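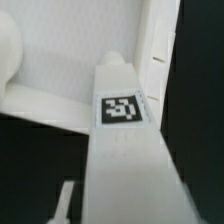 Do you need a marker on the finger if the motor already reports how far the gripper is open?

For rigid fingers you can get by without one. For printed fingers that flex under load, the motor position and the fingertip position drift apart as soon as you squeeze something, and the marker gives you the second number.

I spent most of May going back and forth on this. The short version is that I kept the markers, changed the fingers and sent one of the two controllers back. The longer version follows, mostly so I can find it again.

The arm is the same one I've been writing about since last winter. I had two grippers to compare on it. The first is the Domen, which came as a kit with long flat fingers you print yourself. The second is the Standside, which is shorter, heavier and comes assembled. Both bolt to the same wrist plate once you open the holes up a little. Bhavana Gowda lent me the Standside and wanted it back in working order, so I was gentler with it than I might have been.

The Domen fingers I printed in white because white was on the machine. I'd suggest grey. Under diffuse light a white finger close to a wrist camera blows out, and auto exposure then spends its whole effort on the finger and lets everything dark go to mush. I fixed the exposure by hand in the end and left it there. The marker still reads at that setting. Its edges go a bit soft with the focus set further out, but the detector copes as long as the white margin around the black border is intact. I trimmed the margin off one of my early ones to make it fit and it dropped out constantly. Leave the margin on.

Print the markers on matte paper. I tried glossy photo paper first and lost detection whenever the arm rolled toward the window.

On to the controllers. The Kulkarni board is the cheaper one, and the setup took me an evening. It has a plain serial interface, the manual is four pages long and every command in it does what the page says. The Fedport has a nicer configuration tool and a current limit you can set per move, which I wanted for soft objects. On my unit the limit reset itself after every power cycle. Odette Hervieu has the same board and hers keeps its settings, so mine may have been a bad one. I exchanged a few emails with the seller and then returned it.

For the comparison I ran each gripper through 47 pick-and-place attempts with the same set of parts, all on the Kulkarni. The Domen dropped seven. The Standside dropped four. Most of the Domen's drops were with the small smooth parts, where the finger bows outward and the grip ends up on one edge. The Standside's were all misses on approach — its fingers are short enough that the wrist camera loses the tips in the last bit of travel, and I was going in half blind.

So the stronger gripper was harder to aim and the weaker one was easier to see. I could have moved the camera for the Standside, but that means a new bracket and another hand-eye calibration, and I've done enough of those this year.

What I did was reprint the Domen fingers with a rib down the back and thin rubber pads at the tips. Usha Chacko suggested the rib. It adds very little weight and the bowing is much reduced. I haven't rerun the full set yet, so I don't have a number to put beside the others.

A few settings, for anyone with the same parts. I read the marker on every second frame, which is plenty for a slow gripper. If it drops out I hold the last good value for a moment and then fall back to the motor position. The offset between the two gets logged on every grasp, and it has been useful as a crude force reading: a bigger gap means the finger is bending more. Don't trust it for anything delicate.

Wubit Negussie asked in the comments last time whether I'd tried a depth camera at the wrist. I haven't. The one I own won't focus that close and it's too heavy for this arm anyway.

The Standside goes back to Bhavana this week. Files for the ribbed finger will go up once I've fixed the screw holes, which are currently too tight on one side.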